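The Lost Property of Arkura

Sirkka Harju had run the lost property office in Arkura for seven years, and in that time she had returned one glove. The man had come back for it the same afternoon and complained it was the wrong glove, but he took it.

The trouble with Arkura was that people there didn't lose things so much as leave them. You could tell by how they never called. A tuba sat on the top shelf for three winters before the band that owned it broke up, and Sirkka always suspected the two events were related.

In December the council sent Eero Pitkänen up from Nurmi to see whether the office was necessary. He had a new coat and a form with 220 boxes on it.

"How many items do you handle in a week?" he asked.

"Handle, or have?"

He looked for a box that covered this and didn't find one.

She made him coffee, put him in the good chair (left on the Skeltevari ferry, never claimed) and let him read the ledger. He read it for an hour. Sirkka kept a good ledger. Under "circumstances" she put down whatever people told her, and people told her a great deal, mostly about their sisters.

"It says here a woman handed in her own umbrella."

"She'd gone off it."

"And this ball. Six entries for one ball."

"It gets around," said Sirkka.

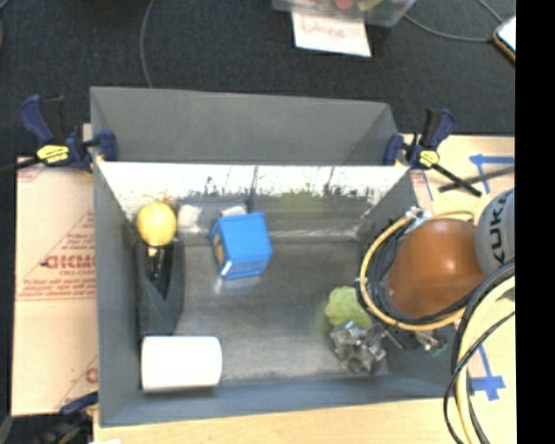 The ball, in the gray bin.

Eero wanted to know who kept handing it in. Sirkka said different people. Who kept taking it out, then? She became very interested in the sugar.

He put down his pen. When he was a boy, he said, he'd lost a ball on the beach at Skeltevari. It went out with the tide and his father told him it had gone to Denmark. He had written to Denmark. He seemed surprised to be saying this, and buttoned his coat as though that might stop it.

"What color?" said Sirkka, reaching for the ledger.

"I don't remember."

"Then I can't rule it out."

He missed the four o'clock bus. His report, when it came, ran to a single page and recommended a second chair. Sirkka filed it under F, for furniture, and wrote a seventh entry for the ball: claimed, gentleman from Nurmi, no proof of ownership, had been crying a little or had a cold.

In the spring somebody left it on the bus.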